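3.3 Hand-held grippers and camera placement

The comparison in this section covers two hand-held grippers and two camera positions. The arm and controller described in Section 3.1 play no part in it, apart from the replay test at the end. We wanted to know how much of a policy's later success is decided by the tool the operator holds while recording, before any training is done.

The first gripper, which we call Priltico after the workshop that machines the body, has a rigid parallel linkage closed by a trigger. The second, Holto, uses the same trigger and the same travel but has a softer return spring and a longer handle. Both take the same finger mounts, so a worn finger can be moved from one to the other without new calibration. Earlier drafts of this work used a third design with a thumb slider. It was dropped in December after operators reported sore hands, and none of its recordings are included in the tables.

Each gripper was recorded from two viewpoints. The wrist view comes from a fisheye camera fixed to the tool and looking out along the fingers. The head view comes from a camera worn by the operator and looking down over the work surface. Square markers on the tools give the pose of each gripper in the head view and, where the other hand comes close enough, in the wrist view as well. We did not use external cameras. An earlier trial with a fixed tripod camera gave good poses in the center of the table and poor ones wherever the operator's shoulder got in the way, and moving the tripod meant calibrating again.

Operators worked with both hands. The tasks were opening and closing an appliance door, moving a light object from a side table to the main table, turning a knob by a quarter turn, and handing an object from one gripper to the other. The door task was included because it needs a long curved path and a firm pull at the start. The handover was included because it brings the two tools close together, where one marker is likely to cover the other. Knob turning was the hardest of the four for both grippers, and several operators asked to leave it for last. We kept the order fixed anyway so that fatigue would fall on the same task for each tool.

In total we kept 2952 recordings after filtering. A recording was removed if the tool pose was missing for more than 13 consecutive samples, if the trigger signal dropped out, or if the operator stopped the task and started again without marking a new take. Filtering removed 348 recordings, most of them from the handover task. The remaining set was split by operator, so that no person appears in both training and test data. Splitting by task or by session gave higher scores in a pilot run, but we believe those scores came from the policy learning the habits of single operators.

The two grippers differed less than we expected in the wrist view. Pose tracking from the fisheye image was stable with both, including during fast motion, and the error grew mainly when the camera faced a plain wall at short range. Ceiling fixtures and window frames are useful here. A wide lens keeps many of them in view even when the fingers are pointed at something close, and the tracker can hold on to them while the object in front moves. We therefore advise against masking out the upper part of the fisheye image, which we did in our first release to reduce file size.

Other people moving in the background did not cause tracking failures by themselves. Failures did occur when a person passed close to the operator and covered the texture on one side of the image. These were short, and the pose usually recovered within the limit given above. We kept recordings of this type in the data. Removing them would have made the set cleaner but less like the places where the policy is meant to run.

In the head view the grippers did differ. The longer handle of Holto holds the marker further from the operator's hand, and the marker was lost less often when the wrist was rolled inward. With Priltico, operators tended to pull the elbow out to keep the fingers level, and this turned the marker away from the head camera at the start of the door task. The effect was strongest for shorter operators. We tried tilting the marker mount toward the operator, which helped the door task and made the handover slightly worse. The mount was left untilted for all results reported here.

Grip timing also differed. The softer spring of Holto gives a slower release, and operators adapted by letting go earlier. When these recordings were replayed on the arm, whose own gripper opens at a fixed speed, the early release sometimes caused the object to be dropped above the surface. Shifting the trigger signal by a constant delay fixed most of these cases. Priltico recordings needed no shift. A reader who plans to mix data from both tools should apply the delay before training and should fit it per tool, as a single value for the pooled set did not work for us.

For replay we used a fixed budget of 1000 runs, divided equally between the two grippers and, within each, between the four tasks. Runs were scored by a person who did not know which tool had produced the source recording. Scores for the wrist view alone, the head view alone, and both views together are given in Table 4. Using both views gave the best result in every task except knob turning, where the head view added nothing. The hands cover the knob in most head images, so this is not surprising.

We make no claim about camera brand or lens quality. Both wrist cameras came from the same batch, sold under the Wesar name, and we did not test another. Resolution was lowered before training to the level the policy network accepts, and differences between lenses would be hard to see at that level. Exposure mattered more. Bright windows pushed the automatic exposure down and left the fingers dark, and fixing the exposure by hand at the start of each session removed the problem. Two sessions recorded before this change are marked in the data index.

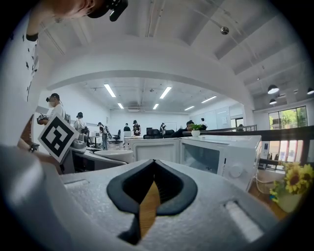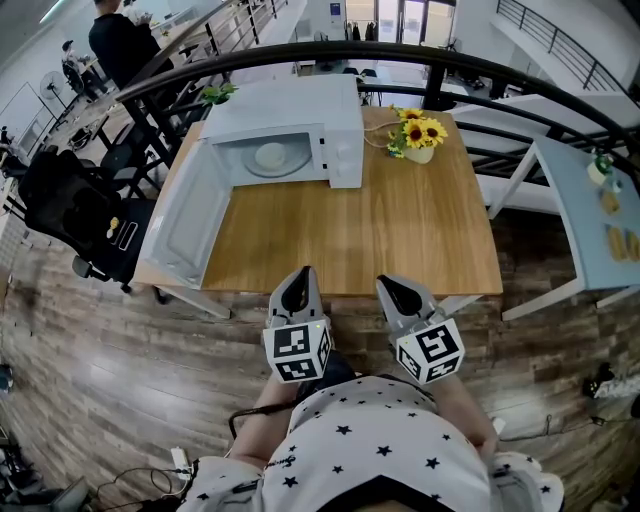 Figure 6. The two viewpoints, recorded at the same site: a fisheye view from a hand-held gripper (first) and a view from head height with two marker-equipped gripper fingers over a table with an open microwave (second).

Montoya, 16 February 2024

The text of this section follows the version checked by Meinir Eynon against the data index on the date given. Session labels were changed after that check to match the public download, and the table numbers were updated. No scores were changed.

Two limits should be noted. All operators had at least one practice session with each gripper, and we have no results for people using either tool for the first time. The replay arm has a shorter reach than most of our operators, so door recordings that ended with the arm fully extended were left out of the replay set before the budget was divided. They remain in the training data. Section 3.4 reports the controller comparison, which uses the Priltico recordings only.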